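Two sets of fingers, one wrist camera, and the thing that mattered was friction

Both hand-held grippers on my bench use the same four-bar layout, so the comparison should have been dull. The black one is the Draketti, the dark green one is the Tuden. I run them on the same trigger and the same camera mount, and I log jaw opening against the camera clock. The only intended variable was the finger pad.

The Draketti closes on a curve. Its inner links lean in as the trigger travels, and the tips meet the object before the lower part of the finger does. On a narrow object that means a line of contact near the top and a gap lower down. The grip is firm enough, but the object can pivot about that line if you pick it up off centre. I corrected for this by moving my approach in by 2 mm and the pivoting mostly stopped.

The Tuden has flat blocks at the tips. They meet a flat-sided object squarely, and on a thin one lying on the table they are a nuisance, as the block wants to sit on top of the thing instead of beside it. Tilting the wrist helps. It also puts the object lower in the camera view, where the fingers hide it.

Camera settings were left alone for both. I fixed the exposure after the first few attempts, when automatic exposure kept hunting every time a white surface filled the view. If you try one thing from this post, try that. The controller is a Kallum board running at 400 Hz, far quicker than my hand needs, and the encoder on the Tuden still shows a small step at the same jaw position on every close. I suspect a burr in the linkage and have not taken it apart yet.

The log stands at 3,324 closes over both grippers, 383 of them marked as slips. I have not split the slips by finger pad yet. My marking was loose on the early ones, and Binta Amadi is going through them again without knowing which gripper each came from. She has already disagreed with me on several.

Górecki's notes on pad wear suggest roughening the contact face with fine abrasive paper before any serious testing. I did this to one spare pair and the difference was obvious in the hand, so the comparison will have to be repeated with both sets prepared the same way.

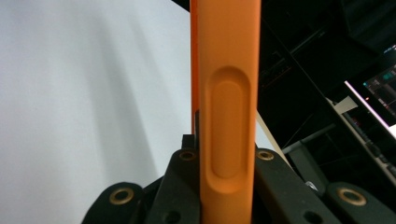
Black fingers on the orange bar, and the green pair at the table with the orange phone case.

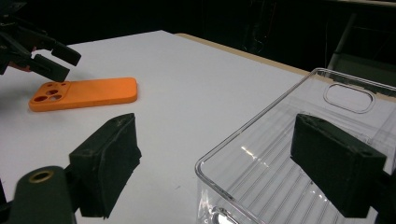

Posted by Grigore Stanciu on 11 May 2024
Filed under: grippers, bench notes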